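Start | Beiträge | Themen | Über mich | Suche

Mei Ostrowski
April, 7:40 Uhr

1/ Ich arbeite seit elf Jahren im Einkauf für Heimtextilien, zuerst bei Kadow, jetzt selbständig. In dieser Woche haben mich drei Kunden nach Bettwäsche aus Leinenmischung gefragt. Ich schreibe meine Antwort einmal hier auf, damit ich sie nicht dreimal schreiben muss.

2/ Zuerst zum Wort. "Leinenoptik" auf der Verpackung sagt nur etwas über das Aussehen. In solcher Ware kann reine Baumwolle sein oder auch Polyester. Man muss das kleine Etikett mit der Faserzusammensetzung lesen, dort stehen die Prozente.

3/ "Halbleinen" ist eine andere Sache. Klassisch ist dabei die Kette aus Baumwolle und der Schuss aus Leinen. Das Gewebe ist ruhiger als reines Leinen, es knittert weniger und fühlt sich am Anfang nicht so steif an.

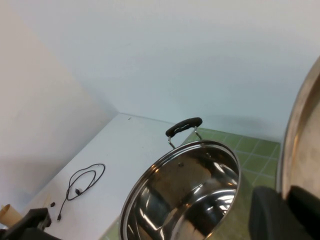 4/ Wie viel Leinen braucht eine Mischung, damit man es beim Schlafen merkt? Nach meiner Erfahrung ungefähr die Hälfte. Bei kleinem Anteil sieht man das Leinen vielleicht in der Struktur, aber die kühle, trockene Haut des Stoffes fehlt.

5/ Ich habe bei Flumard Muster bestellt, bei Ferreira auch. Flumard schickt gute Stücke, sauber beschriftet, mit Gewicht und Bindung. Bei Ferreira musste ich zweimal nachfragen. Die Ware selbst war dann schön, besonders das ungefärbte Grau.

6/ Zum Gewicht: Viele Kunden glauben, schwerer ist immer besser. Für Tischwäsche nehme ich gern einen festen Stoff, für einen Bettbezug im Sommer lieber einen leichten. Ein schwerer Bezug braucht lange zum Trocknen und zieht nass sehr an der Leine.
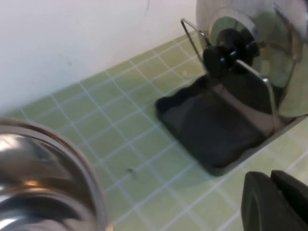 7/ Auch beim Waschen wiegt er natürlich mehr, und eine kleine Trommel ist mit einer Garnitur schon voll. Leinen will aber Platz und viel Wasser, sonst bekommt es harte Falten, die man später mit dem Bügeleisen kaum herausbringt.

8/ Einlaufen: Bitte immer fragen, ob der Stoff vorgewaschen ist. Wenn nicht, soll der Bezug etwas größer genäht sein. Ich hatte einmal eine Lieferung von mehr als 300 Kissenbezügen, die nach der ersten Wäsche zu eng für das Kissen waren. Das war ein teurer Freitag.

9/ Der Lieferant hat damals gesagt, die Toleranz stehe im Vertrag. Sie stand wirklich dort, auf der letzten Seite, sehr klein. Seitdem lese ich die letzte Seite zuerst.

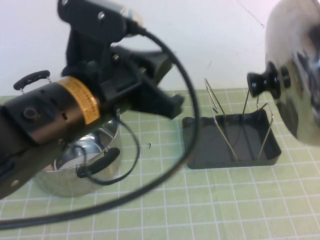

10/ Und seitdem wasche ich jedes Muster selbst, zehnmal, und messe vorher und nachher mit demselben Maßband. Die Zahlen schreibe ich mit Wäschestift direkt auf den Rand. Es sieht nicht schön aus, aber so geht kein Zettel verloren.

11/ Farbe: Dunkles Blau und Schwarz werden bei Leinen an den Kanten zuerst hell. Das ist kein Fehler der Färberei, die Faser reibt sich dort ab. Wer das nicht mag, nimmt Naturtöne. Die Serie Winitus gibt es in Sand und in Kreide, beide sind nach meinen Wäschen gleich geblieben - nur der Sandton ist ein wenig weicher geworden.

12/ Knöpfe oder Reißverschluss? Ich persönlich bin für Knöpfe. Ein abgerissener Knopf ist am Abend wieder angenäht. Bei einem kaputten Reißverschluss bringen die meisten Leute den Bezug nicht zur Schneiderin, sie kaufen einen neuen.

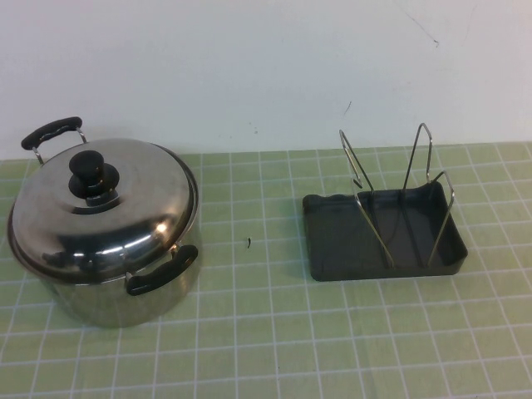 13/ Allerdings kosten Knöpfe in der Produktion mehr Zeit, und manche Hotels wollen sie wegen der Mangel nicht. Für Hotels empfehle ich darum den einfachen Hotelverschluss, also den Einschlag ohne alles. Er hält gut, wenn er tief genug ist.

14/ Den Preis bespreche ich hier nicht, er hängt zu sehr von der Menge ab. Wer Muster vergleichen will, kann mir schreiben. Bitte dazu sagen, ob es für zu Hause oder für ein Gästezimmer ist und wie heiß gewaschen wird - ohne diese zwei Angaben kann ich nichts Vernünftiges antworten.

Kontakt | © Mei Ostrowski | Nach oben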